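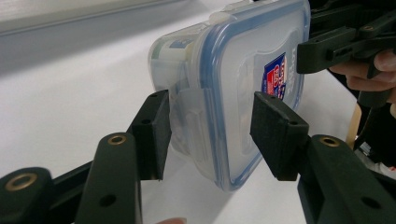

반찬통 하나를 몇 년 쓸 것인가

부엌살림을 두고 글을 쓰면 늘 새로 살 물건 이야기가 된다. 나는 이미 있는 물건을 오래 쓰는 문제에 관심이 더 많다. 특히 밀폐용기가 그렇다. 우리 집에서 밀폐용기를 버린 이유를 돌아보면 몸통이 깨진 경우는 드물었다. 대개 뚜껑이 문제였다. 날개가 부러지거나, 패킹이 늘어나거나, 뚜껑만 어디론가 사라졌다. 몸통은 멀쩡한데 짝이 없어서 버린 것이다.

나는 제조사가 뚜껑과 패킹을 따로 팔아야 한다고 생각한다. 그것도 단종 뒤 몇 년까지는 의무로 해야 한다. 가전제품에는 부품 보유 기간이라는 말이 익숙한데 부엌에서 날마다 쓰는 그릇에는 그런 말이 없다. 값이 싸다는 것이 이유일 텐데, 싼 물건일수록 많이 버려진다.

지난 6월에 플라카드(Plarkard)라는 상표의 용기 패킹을 구하려고 고객센터에 전화를 했다. 패킹만은 취급하지 않고 세트를 새로 사라는 답을 들었다. 플레수라(Plesura)는 패킹을 따로 팔기는 했다. 하나에 797원인데 배송비가 그 몇 배였다. 결국 동네 그릇 가게에서 크기가 비슷한 것을 찾아 끼웠고, 조금 헐겁지만 마른 멸치를 담는 데는 지장이 없다.

규격도 문제다. 같은 회사에서 나온 비슷한 용량의 통인데 뚜껑이 서로 맞지 않는다. 모서리 둥글기가 조금 다르고 홈의 폭이 조금 다르다. 그렇게 달라서 쓰는 사람이 얻는 것이 무엇인지 모르겠다. 유리병은 오래전부터 입구 크기가 몇 가지로 정해져 있어서 잼 병 뚜껑을 꿀 병에 돌려 쓸 수 있다. 네모난 통이라고 못 할 까닭이 없다.

이 이야기를 동네 소식지에 짧게 실은 적이 있는데 그때 반론도 받았다.
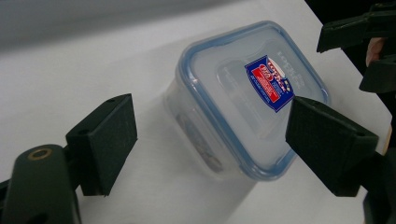
라이어널 태플리 씨는 규격을 묶으면 작은 회사부터 문을 닫는다고 적어 보냈다. 금형을 새로 파는 비용을 큰 회사는 견디지만 작은 회사는 못 견딘다는 것이다. 플라스틱은 어차피 긁히고 냄새가 배니 오래 쓰라고 권하는 것 자체가 무리라는 말도 덧붙였다.

금형 이야기는 맞는 말이라고 본다. 그래서 기존 제품은 그대로 두고 새로 내는 제품부터 적용하면 된다고 답장했다. 냄새 이야기에는 동의하지 않는다. 김치와 카레를 담던 통은 그것만 담으면 되고, 나머지 통은 꽤 오래 간다. 우리 집에서 가장 오래된 통은 쌀 200그램쯤 들어가는 작은 것인데 뚜껑을 두 번 갈았다.

당장 제도가 바뀌지 않더라도 할 수 있는 일은 있다. 살 때 뚜껑을 따로 파는지 물어보고, 안 판다고 하면 다른 것을 사면 된다. 나는 요즘 같은 크기로만 산다. 찬장에 종류가 적으니 뚜껑 하나가 없어져도 다른 통의 것을 쓴다.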